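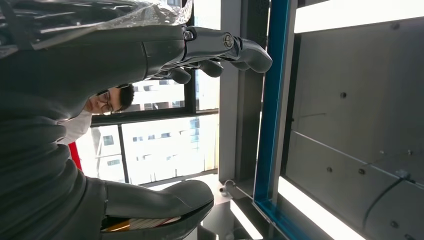 Grey hand and forearm, with clear plastic wrap along the body.

Skovton folding workbench, the 96 cm one — review

Wednesday, August 21, 2019

Bought it from Tunstall in the end, Protska had none left in the wide size. Delivery fine. Box heavy, get someone to help with the stairs.

Assembly took me 41 minutes with a cup of tea in the middle. Instructions are drawings only and step 6 has the brace upside down, so I did it twice. Allen key supplied is rubbish, use your own.

Top is good. Flat, no wobble once the feet are set, takes a proper knock from a mallet. I've planed on it, sawn on it, had the bike wheel on it for a whole weekend. Scratches easily though. Glue scrapes off OK if you catch it early.

Folding is where I go off it a bit. The catch on the left leg is stiff and pinches — mind your thumb. Right one is fine. Wrote to the shop about it and got a spare catch in the post, still stiff. Bit of candle wax on the pin helped.

Vice is sold seperately, which is cheeky at the price. Mine is an old Brikard off the previous bench and the holes lined up with one washer each side. Jaws sit slightly high. Can live with it.

Compared with my old bench: lighter, taller, nicer to stand at. Less shelf underneath and the shelf bows if you put paint tins on it. Would of liked a drawer.

Four out of five. Knock one off for the catch. Will update in November when its been through some cold in the garage.

Arvo Kiiskinen

Contact | © 2019 Arvo Kiiskinen | Back to top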